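Table clearing at Clendstead: your questions

Is the robot taking my job?
It clears cups, napkins and packets from the lounge tables. If that was your whole job, please see us - we'd like to know how you got it.

What does it have to deal with?
Whatever we leave on a round white table.
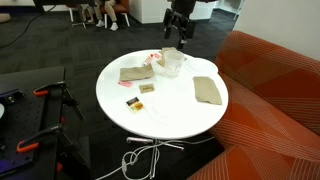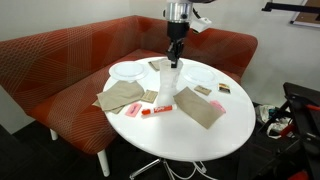
Do I still wipe the table?
Yes. Wiping is planned for January, and so was clearing.

Gredley from the night shift wrote in to say the 13 minutes saved per break have already been filled with a form about the robot. The form is now optional.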